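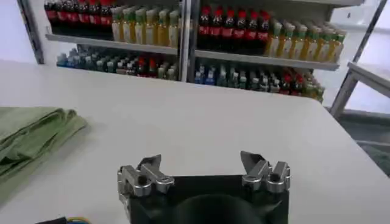

Jurkura is our robotics club's folding project, and I look after the recordings. Each take is one go at folding one piece of clothing, and there are 59 in this release. You'll get very used to the green cloth on the white table - it's our favourite! Files are named by student, then take number.

Please skip take 19, the log stops halfway and I haven't fixed it yet.

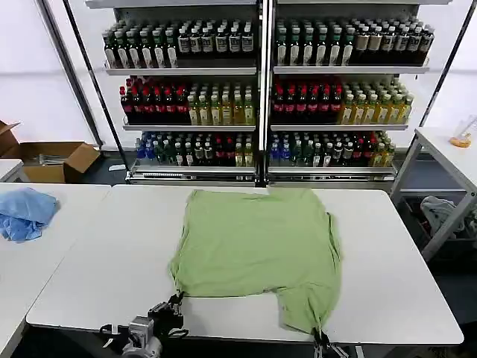 The logs are plain text, one per take, with 2 spaces between columns (sorry, old habit). Spotted a mistake? Tell me, Ewurabena Gbeho, and I'll put it right in the October update.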